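In praise of the untidy worktop

I have been trying out grippers since February, and if there is one opinion I would like to press on anybody who will sit still for it, it's that we should all be doing our comparisons in kitchens. Proper ones, with a toaster and a kettle and too many jars along the back.

I didn't always think so. My first round with the Flikau and the Vidal was done on a bare bench, the way I was taught, with foam cubes set out on a grid. I ran 1,004 picks on each and came away with two scores so close together that I could have tossed a coin and saved myself the electricity. Akash Sengar, who was keeping the log with me, asked which one I'd rather have at home, and I found I had no idea at all!

So we moved to a worktop and put out a plate with a couple of strawberries, a lemon and an aubergine. You wouldn't think that was much of a change (I didn't, until I tried to plan an approach to it). An aubergine is long and slippery to think about, a strawberry wants to be taken from one side, and the plate has a rim that a long finger has to come down past without knocking. Then there's everything else on the counter, which a bench test never asks you to notice.

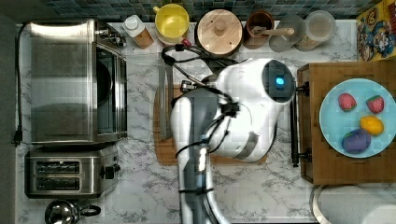

What the spec sheet leaves out

Cables, for a start. Every gripper I've had through my hands was sold on its force and its opening width, and I can't remember one brochure that talked sensibly about where the wiring goes once the wrist turns over. On a bench it goes wherever it likes. Beside a row of jars and a cup with a spoon sticking out of it, the wiring is as much a part of the gripper as the fingers are, and I'd happily give up a little force for a tidier run.

Then there is sheer bulk. Shiela Soriano, whose Isance controller we used throughout, has argued with me for years that finger shape is overrated and the size of the housing decides most things. I've come round to her view, or most of the way. I still think a thin fingertip earns its keep on small fruit.

I know the case against all this. Kitchens are hard to repeat, and a number you can't repeat isn't worth much to the next person. That's fair, and I do keep the foam cubes in a drawer. But I would sooner read fifty honest tries on a crowded worktop than 2,000 on a grid, and I wish more of us would publish them, dropped lemons and all.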